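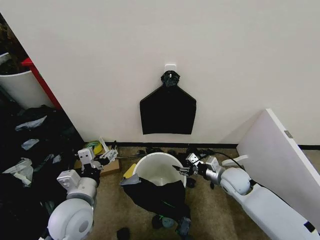

Flundel Registrar Notes
6/21/23

1/ Flundel Museum has posted the inventory file for the Ristov bequest. It covers 520 works on paper, mostly lithographs and etchings. I spent the morning comparing it with the old accession ledger. Notes follow.

2/ The file has one row per sheet. Fields are object number, maker, title, medium, sheet size, plate size, inscription, source, and location. Sheet size is in millimeters. The ledger used inches to the nearest quarter, so small mismatches mean nothing.

3/ Source is the weak field. Most rows say "Ristov, by descent." That tells you who gave the sheet and leaves out where the family got it.

4/ The useful evidence is on the backs. Breriser, the dealer, wrote stock numbers in pencil at lower left, verso. A Breriser number puts a sheet in the shop's stock book, and the stock book has a purchase date and a seller.

5/ Verso photos are linked for part of the file only. Where there is no photo, the inscription field was typed from index cards, and the cards drop leading zeros. Search both forms of a number.

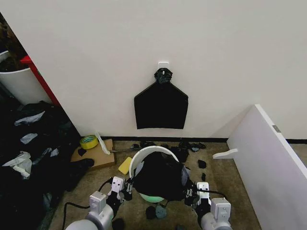

6/ The stock book skips. Numbering runs to 700, then restarts at 100 with a letter prefix. If you leave out the prefix you will match the wrong entry. I found 2 rows in the museum file where this has happened.

7/ Both are etchings listed under the same seller. With the prefix restored, they go to a different page and a different seller. I sent the row numbers to the registrar's office.

8/ The Guo portfolio is a separate case. The title page calls for a full set of plates, and the file lists it as complete. One plate has a different watermark and a shorter sheet. It may be from a later printing. A transmitted-light photo would settle the paper question.

9/ Do not read a gap in the record as a theft or a forced sale. A gap is a gap. Log the years on each side, the document that supports each end, and stop there.
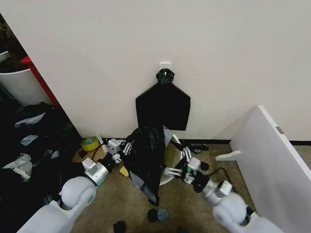
White wall, hook, black plastic.

10/ Corrections go to the museum by form. Give the object number, the field, the current reading, your reading, and the source page. One form per object.

11/ The next version of the file is due in December. I will rerun the comparison then and post the changed rows.

14 reposts · 3 replies · 37 likes

Recent from this account
Reading pencil stock numbers under raking light
Ledger inches to file millimeters: a conversion table
Watermarks in the Guo portfolio, part one
What "by descent" does and does not cover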